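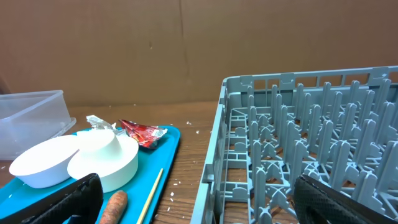 第5章 由腕部视角示教学习长时序操作

5.1 问题的提出

前几章讨论的抓取任务只含一次接触,目标物与放置位置均已给定。餐后收拾一类任务则不同:托盘上餐具、食物残余与包装物混放,系统须先判别类别,再决定去向,碗入沥水架,包装与残渣另行处理。动作次序不唯一,前一步的误差会传递到后一步。

本章以Bukberg任务集为主线,介绍仅用腕部图像训练策略的方法。该任务集含938条示教轨迹,由Zoton与Clivbridge两处实验室采集,物体的初始位姿逐条随机化。碗既可能正放,也可能倒扣,后者以圈足朝上,可夹持的边缘贴近盘面,抓取点的选取与正放时有别。

腕部视角的优点是图像与末端坐标系固连,标定误差的影响较小;缺点是视野有限,手指常遮挡近处物体。例如细长物的一端位于指尖之后时,单帧图像不足以确定其长度。为此,5.3节的Sani策略网络以相邻2帧图像及夹爪开度为输入,输出末端位姿增量序列。

沥水架的齿排列密集,外观重复,局部特征匹配易产生错位。5.4节将比较2种对齐损失,并给出消融结果。

学习本章前,读者应掌握第3章的手眼关系与第4章的行为克隆。

5.2 记号与假设

记t时刻的腕部图像为I(t),夹爪开度为g(t),末端位姿为T(t)。假设托盘与沥水架在单条轨迹内相对桌面静止。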